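**Finger pad comparison: Witunia and Sterkard**

The hand-held gripper work has moved from the linkage to the pads. Two sets were compared in June, both bolted to the same black hand-held body. The Witunia pad is a plain rectangular block, printed in one piece. The Sterkard pad has the same outline and the same hole pattern, with a softer contact face bonded on afterwards. Musa Nnaji ran the comparison and wrote up the log from which these notes are taken.

The task was kept dull on purpose. One operator picks up a hairbrush, carries it over a white table and passes it to a second gripper or lowers it into a slatted plastic basket. A hairbrush is awkward in useful ways: the neck is narrow, the handle is flat and smooth, and most of the mass sits at one end, so a weak grip shows up as rotation well before the brush is dropped.
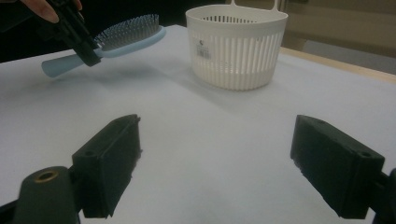
**Why not test the pads on a force gauge alone?**

A gauge gives the closing force at one point and in one direction. It says little about twist, and twist accounted for most of the failed carries in the earlier Zikeck series. Gauge readings were still taken at the start and end of each block to check that the springs had not drifted.

Each pad set did 200 carries with the grip on the neck and 200 with the grip further down the handle. With both sets, that comes to 798 usable carries; two were discarded after a logging fault. A carry was marked as failed if the brush turned far enough to touch the rim of the basket on the way in, or if the operator had to close the trigger a second time.

Grip at the neck is the easier case. The flare under the head gives the pads something to seat against, and the two sets were close enough that we would not choose between them on this result.

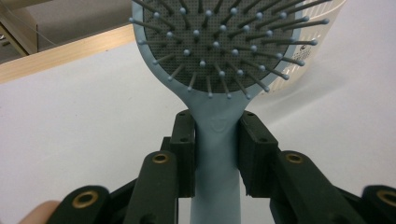

**Does the softer face wear faster?**

Wear was measurable on both sets, and higher on the Sterkard. Its contact face had lost thickness at the lower edge by the end of the second block, while the Witunia block had only roughened. The planned endurance run of 2000 closures should show whether the loss levels off.

Grip on the handle is where the pads separate. The Witunia set failed 56 times out of 200, nearly all by rotation about the contact line. The Sterkard set failed less often, but its failures were bunched towards the end of the block, in step with the wear described above. We are treating that figure as provisional and have left it out until the fresh set has been run.

Approach distance also matters more than expected. Operators who opened the gripper fully and came in low from the near side of the table placed the pads more squarely than those who came down from above.
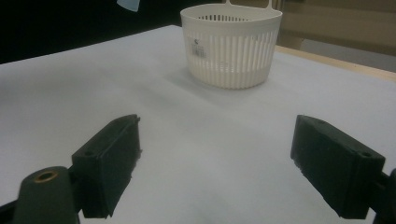 The log for the next block will therefore record approach direction as well as grip position. Changes to the hardware are small: the pad screws go up one size, the Chowdary controller is to store trigger position with every closure, and the pivot inserts stay as they are. Anyone with a spare set of unworn Sterkard pads should let Musa know before the endurance run starts — the present pair will not last it.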